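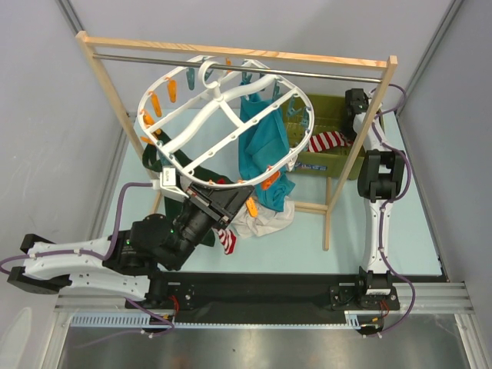
Peg hanger on the drying rack, with a teal cloth hung from it.

Ticket 223: Sighting reports showing the wrong time after import
Product: Flendedar, desktop edition
Opened: 6th March
Status: Resolved

Hello again, and thank you in advance for your patience, as I'm afraid I tend to go on a bit!

I look after the sighting catalog for our little UFO study group, and over the winter we moved everything out of the old Delić spreadsheets and into Flendedar. Most of it went beautifully. The witness statements came over, the sketches came over, and even the scribbled notes on cloud cover landed in the right box (I was very pleased about that one). The trouble is the time of sighting. Every report in the Salcombe folder now reads nine hours later than it should, so a perfectly good evening sighting of orange lights over the water turns into something spotted before breakfast. You can imagine what it does to our comparisons with aircraft and satellite passes.

What I've tried so far:

Closed the program and opened it again. No change.

Deleted the Salcombe folder and imported it a second time from the same file. Same nine hours.

Typed in one new report by hand. The time stayed exactly as I entered it, so I suspect the import — but you'll know better than I do.

Looked at the December reports on their own, in case it had something to do with the clocks changing. They are out by the same amount as the summer ones.

I'm on import version 2, if it helps. We send our catalog to Ziltside for their shared map, and I'd hate for them to get a batch of lights in the sky at the wrong end of the day. I've held off sending anything for now.

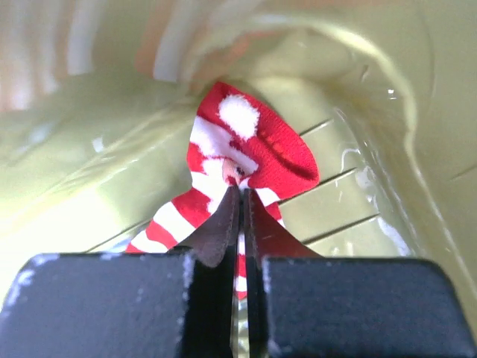
Flendedar Support replied: Thank you for such a careful write-up, it saved us a good deal of guessing. Please open Import Settings and look for the line called Source Time Zone. Older spreadsheets don't carry a zone, and version 2 fills in whichever one was used last. Set it to the local zone for the sightings, tick "Keep times as written," and import the folder once more. Your hand-typed report won't be touched.

Update from me: I did just as you said and the Salcombe times are all back where they belong. I checked 15 of them against the paper forms, and every one matched. The catalog goes off to Ziltside tonight. Thank you so much, and please go ahead and close the ticket.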